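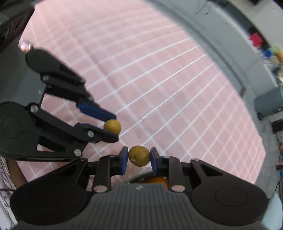
Wiseck two-hand gripper kit, three weeks in. Quick review, typing this between runs so forgive the mess.

**Short version:** good grippers, decent software, bad manual. I'd buy it again but I'd haggle.

**What I wanted it for**

Picking up small round stuff without wrecking it. Fruit mostly. I do demo setups for a little food-handling outfit, Illent, and the whole pitch is "it can hold something soft." Our old pair could hold a steel bolt all day and turned a plum to jam. So that was the bar. Don't make jam.

**What came in the box**

Two grippers, two power bricks, a bag of finger pads, the hand controls, a USB stick with the software. One hex key. One. For a kit with this many screws you'd think they'd toss in a spare. Mine went under the fridge on day two and I've been using one from a bookshelf since.

No mounting plate. It's a separate order and the product page mentions that way down under the shipping info. Check before you pay.

**Setup**

The box says 30 minutes. Took me most of a Saturday. Some of that is on me — I put the left gripper on backwards and then spent a good while blaming the software. But the manual has the left and right wiring drawings swapped on page 66 and I know it isn't just me becuase Anjani Sutanto had the same problem with hers and gave up till Monday.

Support was fine once I got through. Naima Hamdy on their help desk knew the page by number before I finished my sentence. Sent me a corrected PDF in five minutes. Put it on the website then!

**Grip**

The good part. Fingers come in evenly from both sides, so a small ball-shaped thing stays centered and doesn't shoot off across the table. The pads are blue and have a bit of give. Enough friction for dry skins. Wet grapes, no. Wet anything really, dry it off first or you'll be chasing it.

Force setting goes from 1 to 10. I live at 3. At 2 things slip if you move fast, at 5 you start to see dents in soft fruit. Past 7 I can't see who it's for, maybe jar lids.

I ran a long count over the first two weeks because Carola Hellwig (she signs off on the spending) wanted something on paper. 307 picks, small fruit, table to bowl. Didn't sort out the ugly ones or the squishy ones. Most went in fine. The misses were nearly all the same thing: fruit right up against the side of the bowl, fingers can't get round it. They're chunky. There's a slim finger set you can buy, I haven't tried it.

Left hand is a hair slower to close than the right. Could be my unit. Swapped the cables, same thing. You stop noticing after a day or so but if you want both hands closing at the same moment, ask about it.

**Using both at once**

Takes practice. The arms are wide behind the fingers, wider than you expect from the photos on their site, and they'll bump each other if you bring both in over one small bowl. I've gotten in the habit of parking one off to the side and working the other. Fine for fruit. Would be annoying for anything where one hand holds and the other one does something fiddly.

Also keep an eye on your tablecloth. Fingers come in low and they will grab a fold of cloth and take the bowl with it. Clips on the table edge, done.

**Software**

Ila is the app that comes with it. Looks ten years old, works ok. Connects first time most days. Saves your force settings per hand, nice. Doesn't save the closing speed for some reason, so you set that every morning.

The record-and-replay thing works but only if nothing on the table has moved. Nudge the bowl an inch and it will drop a fruit very confidently onto the table. It's a playback button, don't expect any smarts. The ad kind of hints otherwise.

It crashed on me twice. Both times the fingers stayed closed on what they were holding and didn't let go, so nothing fell. Good choice by someone.

**Noise and heat**

Quiet. A little whine when closing. Housing gets warm after an hour, never hot. Arif Mridha runs his all afternoon in a classroom and says the kids complain more about the fan on the laptop.

**Cleaning**

Pads peel off, warm water, dish soap. Easy. The ribs on the housing collect crumbs and juice and you need a toothbrush. Don't use wipes with alcohol on the pads, mine went chalky at one corner.

**vs the Xue**

Had the Xue on loan before this. Cheaper, lighter, narrower fingers, so better in tight bowls. But the grip is jumpy at the low end and it bruised stuff. If you're moving blocks or bottle caps get the Xue and save the money. For soft food, Wiseck.

**Gripes, quick**

- mounting plate sold separately
- one hex key
- page 66
- power cords are short, I've got an extension taped along the floor
- closing speed doesnt save

**Score**

4 out of 5. Would be 4.5 with a manual that's right.

Ordering the slim fingers in July when the budget resets, will add a note here once I've had them on for a week.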